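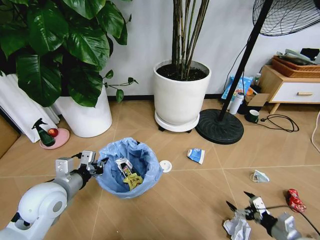 The Small Bin and the Floor Around It

In most offices the trash goes out on schedule and the trouble stays on the floor. A bin gets emptied at night, a new liner goes in, and by the next afternoon there is a cup beside it and a wad of paper a little farther off. The people who work nearby stop noticing after a while. Visitors do not.

Prisgate is an office building with 66 rooms on four floors. Until January every desk had its own wastebasket. The building has since moved to shared bins, one small basket to a room and a larger sorting station by the elevators on each floor. The change was made to save on liners, and it did. In the last full year of desk bins the building went through 2,850 liners in a month. The figure is now 668.

What the change did to the floors took longer to work out. A desk bin is at arm's length. A shared bin is across the room, and people throw. Paper cups miss more than anything else, and the lid usually comes off and ends up somewhere else. Snack wrappers are too light to throw well. Face masks get dropped on the way out of the room and are easy to kick under a planter.

The cleaning firm, Valente, now does a floor round before it touches any liner. Loose items are picked up first and put in the bin that is already there, then the bag is tied and pulled. Doing it in that order means the fresh liner stays fresh until morning. It sounds minor, but under the old routine the bags were changed first and half of the new ones had something in them before the lights went off.

Cups are flattened before they go in. So are cartons, when they can be reached without digging. A small basket holds very little, and one upright carton can take up half of it. Liners are folded well over the rim – two inches at least – or they slide down under the first heavy thing and the bin itself gets dirty.

Tile makes all of this easier than carpet would. Prisgate put down large beige tiles when the old carpet came out, and the cost came to 2,310 dollars a room with the baseboards. Paper lifts off tile cleanly. Coffee drips do not soak in, though they will darken a grout line if they are left over a weekend. A damp cloth takes care of most spots, and the grout gets a brush twice a year.

The plants are the other part of the floor round. Many of the rooms have at least one tall pot, and wrappers collect behind them. A planter on a wheeled stand can be rolled out with one hand and rolled back. A heavy pot that sits straight on the tile tends to stay put, and so does whatever is behind it. Fatunell, the firm that supplies the greenery, has been adding wheeled stands as pots are replaced. It also asks that cups not be emptied into the soil, a request that has been posted in the kitchens with mixed results.

Spray bottles stay with the plants, on a dish so they do not leave a ring. Other things end up on the dishes too, fruit mostly, and the cleaners leave those where they are.

A second building, Gudeo, is due to switch to shared bins next. It still has carpet on two floors, and the plan there is to start with the tiled rooms and place each basket near the door.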